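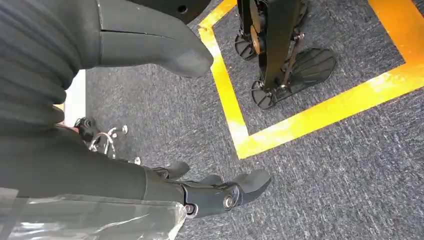
The floor slab at the Molbridge distribution building was poured in 40 bays over one winter, and by January of the following year the joints between them had started to fail. Forklift wheels strike the edge of a joint, the edge chips, and the chip widens with each pass. Drivers slow down or steer around it, and the wear moves to the next lane.

Güven Bilgin, the engineer who surveyed the slab, blames curling. Concrete dries faster at the top than at the bottom, so the corners of each bay lift slightly and lose contact with the ground. "You load a corner with nothing under it and it rocks," he says. "The filler can't take that movement." He mapped 1,687 feet of joint and graded 27 percent of it as needing repair before any new filler went in.

The usual sequence is to inject grout beneath the lifted corners, grind the surface level, saw out the broken edges and rebuild them with epoxy mortar. The joint is then recut and filled with a semi-rigid polyurea. Timing matters more than product. Filler placed too early pulls away from one face as the slab goes on shrinking – a fault often mistaken for bad material.

Kadbridge, a cold store of similar size, took the other route and had its joints filled within weeks of the pour. Most had separated by the second summer. The gaps were topped off, and the edges have held so far.

At Molbridge the work was done at night, four bays at a time, with traffic back on the slab by 6 a.m. Bilgin will measure the corners again in October.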